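**Groceries, one grasp at a time**

Most of the work at Kondley is clerical. An operator moves a pair of arms through a short household task, the joint positions and camera streams are written to disk, and the result is tagged, kept or thrown away. By August the Orkent set held 1,913 accepted episodes.

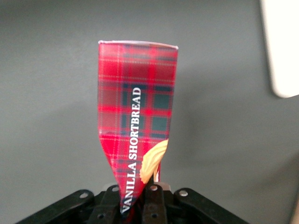
Grip height is the variable that Burgi Steiner's group argues over most. A low pinch keeps the face of a pack clear for the wrist camera, but it deforms thin wrapping. Vanilla shortbread held at its base creases diagonally and narrows to a point between the fingers, with the lettering still partly readable. The group keeps such episodes and tags them "soft".

Each operator records for 15 minutes, then changes over. Start positions are varied between takes, and an episode counts from open fingers clear of any object.

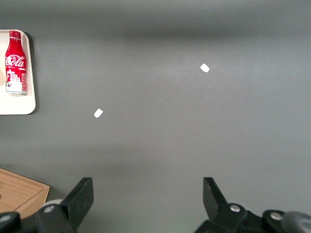
Wendelin Marti would prefer fewer episodes and stricter labels, arguing that a late tag costs more to repair than a missing take. Two reviewers now read every log, and where they disagree the episode goes back to the operator.

The wrist views are stored with a fixed overhead view, which takes in both arms, the tray and the two-drawer cabinet. Clocks are matched at the start of each session. A drift of 17 milliseconds is the limit.

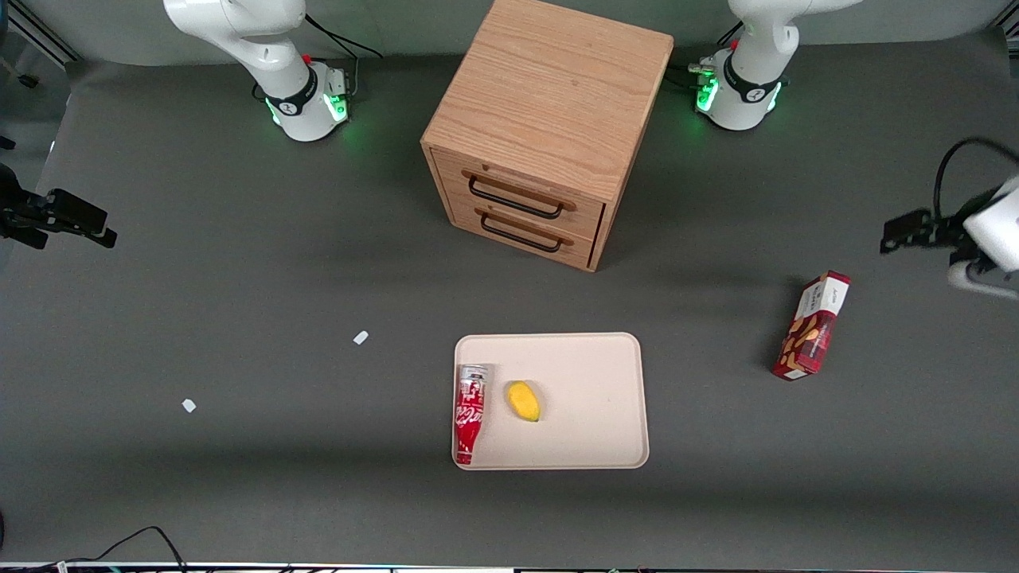
Why keep failed attempts at all? They show the system how a recovery begins, and they are stored under a separate tag so that they can be weighted down in training.

The next release adds drawer tasks. Its tagging rules are due on Thursday.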